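4.2 Arbitrating between two arms

The planner described in Section 3 treats each arm as a separate client of one scheduler. Neither client knows the other exists. This kept the code short and made the first month of testing quite loud.

Most of the trouble comes from shared bins. When both grippers are sent toward the same tray, the reachable volumes overlap and each client believes it has right of way (Figure 3). Our original rule, inherited from the Dinwood release, gave priority to whichever arm had asked first. Under a steady stream of requests the same arm always asked first, and the other spent its shift hovering.
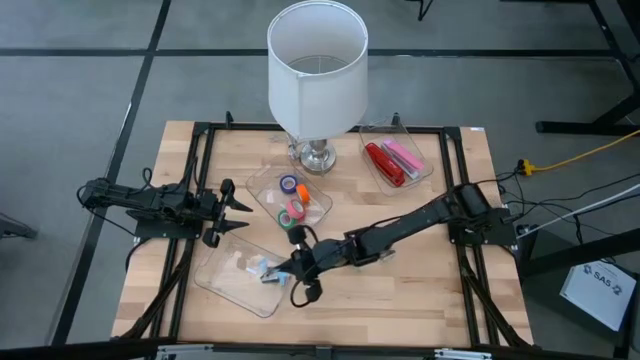

Figure 3. Both arms over the sorting table.

We replaced the rule with a lease. An arm holds a tray for at most 8 seconds, after which the scheduler may hand it over, whatever the arm thinks of this. Leases were tuned on 500 logged requests, of which 451 were granted without a replan. Coralie Partington's stricter version, which also reserved the air above the tray, was safer and so polite that very little got sorted.

Perception adds its own opinions. The trays are clear plastic, and the depth estimate tends to report the far wall, the near wall, or a compromise between them that corresponds to no wall at all. Staplers seen through a tray side are segmented well enough by color, but their depth inherits the confusion. We therefore take grasp height from the tabletop plane and use the side view only to decide which object is meant. 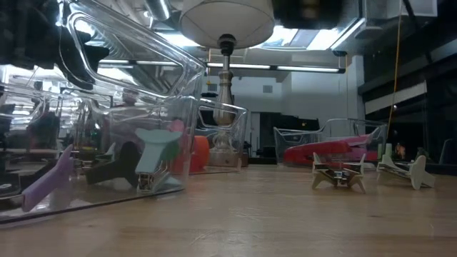

4.3 Recovery after a missed grasp

A missed grasp returns the lease at once. The client may ask again, but goes to the back of the queue.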